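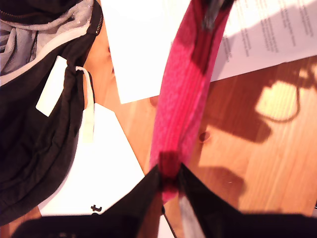 Dolik Two-Finger Gripper – Equipment Loan and Comparison

The Dolik is one of four grippers held by the Lenholm Handling Laboratory for comparison work on soft and flexible goods. It is available to departments and to outside firms that wish to try a gripper on their own materials before buying one. Bookings are made by the half day.

General description

The Dolik is an electric parallel gripper with wide, flat black fingers. It was selected for the laboratory because it performs acceptably on fabric strips, straps, pouches and folded cloth without a change of fingertips. Users who need to handle glass, bare metal or anything with a sharp edge should ask for the Stelmakh instead.

Maximum opening: 56 mm
Force settings: 16
Power and signal: single cable to the Onine controller
Fingertips: fixed, flat

Suitability

In the September comparison, Zdeňka Danko and Kyrylo Tkachuk ran 38 grasps with each gripper on fleece, woven strap and lined fabric bags. The Dolik held folded fleece at the lower force settings and released it cleanly. It was weaker on single layers of thin lining, where the fingers tended to close on the table first. The Stelmakh did better there but left marks on the fleece at every setting tried. Results for the two remaining grippers are given on their own pages.

Tests were carried out on an ordinary wooden tabletop with other items left in place, including bags and sheets of paper. Strong sunlight affects the overhead camera more than it affects the gripper – white paper and cards are easily overexposed, and shadows from the arm may be taken for objects. Users who depend on camera guidance should request the blinds or book a morning.

Conditions of use

The gripper may be mounted only by laboratory staff. Force settings above 12 require approval from Annelies Oberholzer. Cables must be left with enough slack for a full turn of the wrist and should be checked before each session. Users supply their own test items, which must be clean and free of loose pins or staples.

Any slip, jam or unexpected stop is to be entered in the equipment log with the force setting and the material. Damage to the fingers is charged to the borrowing department.

Booking and enquiries

Requests should be sent to Rozália Bíró at the laboratory desk, stating the material, the approximate size of the items and whether a camera is needed. Technical questions on the Onine controller are answered by Zoia Kobzar.

Page last reviewed 2018-10-02.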